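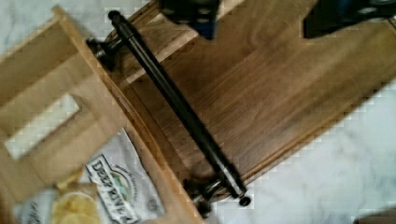
Black metal rod on a dark walnut-colored board, with marble behind.

The second Ullach album, Wundham, is out in July on Sayce Records, with a first pressing of 300 copies on vinyl. It was tracked live in one room with four players and very little isolation. Vangelis Katsaros recorded and mixed it. We spoke to him and to the band's singer and guitarist, Mererid Llewellyn, over two calls, mostly on the subject of how the drums were done.

The first album was built up in layers over a click. Llewellyn says the band had stopped enjoying the result by the time they had toured it. "Every song sat at the tempo we picked on a laptop. Live they all moved. The fast one on side A is 107 on the record, and by the end of the tour we were starting it under that and finishing over it. I preferred the tour version."

For Wundham there was no click at any point. Katsaros set up the drums first, in the corner with the lowest ceiling, and placed everyone else by ear. "The kit is the loudest thing, so it decides where people stand. I walked around with one microphone while Ieuan played and put the bass amp where the snare sounded least bad. The bass amp mic hears a lot of snare. You can't remove it later, so you want it to be usable."

Ieuan Howells, the drummer, used a 22-inch kick with both heads on and no hole in the front. There were five microphones on the kit: one on each side of the kick, one on the snare, and a spaced pair over the cymbals. Katsaros measured the overheads from the center of the snare with a piece of string. The toms have no microphones of their own.

"People ask about the toms," he says. "There are maybe six tom fills on the record. The overheads cover it. If Ieuan hits the floor tom harder, it is louder. That was the system."

Llewellyn sang the guide vocals in the same room, into a dynamic microphone aimed away from the kit, and expected to replace them. Five of the nine were kept. The giveaway is the cymbals, which get duller when she stops singing and Katsaros pulls the vocal channel down. He automated those moves by hand and left some of them in. "On the title track I rode the vocal mic up in the gaps instead. It is the best drum mic on that song."
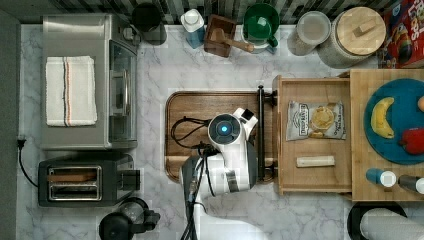 Countertop with toaster oven, black two-slot toaster and a white robot arm at the cutting board.

The sessions ran for eleven days. The band kept every take, and Katsaros gives the final count as 476, including false starts. Ovidiu Anghel, who plays bass, made the log, with one line per take and a column for tuning problems. Edits were allowed between takes of the same song on the same day, and nowhere else. The temperature of the room changed overnight and the drum heads moved with it.

"We tried one edit across two days," Llewellyn says. "The snare dropped by nearly a semitone in the middle of a word. Ovidiu wanted to keep it - he still wants to keep it."

Mixing took longer than recording. Katsaros worked on a 16-channel desk and used ten channels. There is one reverb on the album, a spring unit, and one compressor across the stereo mix at a ratio of 2 to 1 with the slowest attack it offers. He did 14 versions of the opening track before going back to the third.
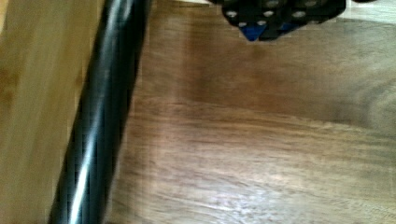 The electric guitar was the hard part of the mix. Llewellyn plays a bright single-coil instrument into a small amp with the treble up, and with the cymbals already spread over every microphone there was not much room above 4 kHz. Katsaros cut a narrow band at 5.2 kHz and left the rest alone. He wanted one hard edge on the guitar and a dark body under it, much like the black rod pictured here, where a bright white streak runs along the lower length of a dark, glossy surface. A wide cut took the edge away along with the harshness, and two of the early mixes were rejected for that.

Nest Watkins cut the lacquers. Side B runs to 21 minutes and ends with the loudest song, which is a poor arrangement for vinyl, as the inner grooves hold less high-frequency detail. Watkins asked for a different order. The band moved one song, a slow instrumental called "Pamley," to the end of the side, and the level stayed where it was.

Llewellyn does not expect to work this way every time. "The next one has strings on it. I don't think you can put strings in a room with Ieuan."

Ullach will play the album in sequence at four shows after release. Katsaros will mix the sound at the first two, with the same five microphones on the drums.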